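4. Sorting packaged items into open boxes

Use this section after the shelf frame is in place (section 3). The Flinley set takes any open-top box that is no taller than the lower shelf opening.

1. Set the box on a flat surface with the open side up.
2. Take out anything loose and wipe the bottom with a dry cloth.
3. Put heavier packages in first, against the far wall.
4. Fill the middle with small wrapped items. They can lie in any direction.
5. Stand narrow items along one side so they can be pulled out without emptying the box.
6. Stop filling 5 cm below the rim.

Note: Printed boxes and bags can stand behind the open box. Turn the printed front toward you so you can tell them apart.

Caution: Do not load one box with more than 4 kg. Do not stack a second box on an open one.

7. Write the shelf number on a label and stick it to the outside of the box.

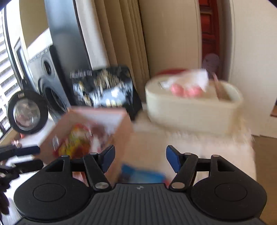 8. Slide the box onto the lower shelf until it touches the back rail.
9. Check that the rim clears the shelf above.

If the box catches on the rail, loosen the two rear screws a half turn and try again. Replacement labels are part no. 1314, sold in packs of 12.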